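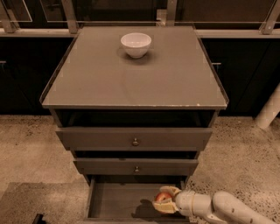

The gray chest, day one

July 22, 2023

Moved the gray chest of drawers in from the garage this morning with Reece Tapley on the other end, walking backward and narrating every step like a man landing a plane. It now lives against the wall where the bookcase was. I had told him it was light. It is light, once you take the drawers out, and I remembered that you could take the drawers out when we were already on the third stair.

Paid 100 for it, from Evie Furnival, who wanted 120 and threw in delivery as far as my garage, where it has been since February under a sheet. She called it "slate." It's gray. It has a few pale chips along the front edge of the top, over toward the right, and I've decided to leave those alone. I did look up touch-up paint. There are 99 grays, and every one of them is named after weather.

The top is square, with a little raised lip around it, and I like the lip more than I expected to. Things that roll will stop. I put the white bowl on it, toward the back, and then stood there moving it left an inch, right an inch, as if somebody was coming to photograph the place for a magazine. It ended up slightly left. The bowl was supposed to be for keys. Myung-ja says a bowl like that is for fruit, and that keys will chip it, and that I chip things. All true. So it's a fruit bowl, and at the moment it's a fruit bowl with no fruit in it, the one apple in the case being down in the bottom drawer.

About the drawers. There are three, and I had plans for them. I drew the plans at lunch on the back of the Bimach bill, which I should also pay.

Top drawer: mail, stamps, the tape measure, batteries of unknown health.

Middle drawer: cables. I own so many cables. Teguh Chong says if you haven't used a cable in two years you should let it go, and Teguh has a drawer with a phone in it from 2000, so I don't take instruction from Teguh.

Bottom drawer: undecided. It's shallow, shallower than I remembered, and the winter hats that were meant to go in it would need to be ironed first. Myung-ja suggested napkins. I asked what napkins. She said well, there you go, buy some napkins. I can't argue with a person like that. For now it's empty except for the apple, and an apple in a drawer looks much more serious than an apple in a bowl. Red, some yellow on it. It looked like evidence.

The knobs are the best part, small round metal ones, set right in the middle. Arturo D'Amico came by around four, looked at them, and told me he could get me better ones. I said these were fine. He said sure, they were fine. He has a catalog from a place called Rarnora and he'll be back with it, I know he will, and he'll leave it on the kitchen table open to a page.

We also had the long debate over whether the drawers should be waxed. Arturo is for candle wax. Reece is for soap. I was for dinner. In the end no one waxed anything and we ate noodles standing up, as the chairs were all in the hall to make room for the chest, and the bookcase was where the chairs go.

The bookcase. I have no answer for the bookcase. It used to hold books and now it holds up traffic. I thought it might fit in the back bedroom, measured, and it might, if the door never has to close again.

Called the Abernathy people about the rug before they shut. Still not in. The woman remembered my name, which tells you how often I call. Until it comes the chest stands on bare floor with four bits of felt under it, cut from the felt I bought for the piano I didn't buy.

Tomorrow: pay the bill, put the mail in the top drawer, put the chairs back, buy fruit. Ask Myung-ja how many napkins a person is supposed to have.

I went in just before bed to look at it again. Moved the bowl an inch to the right.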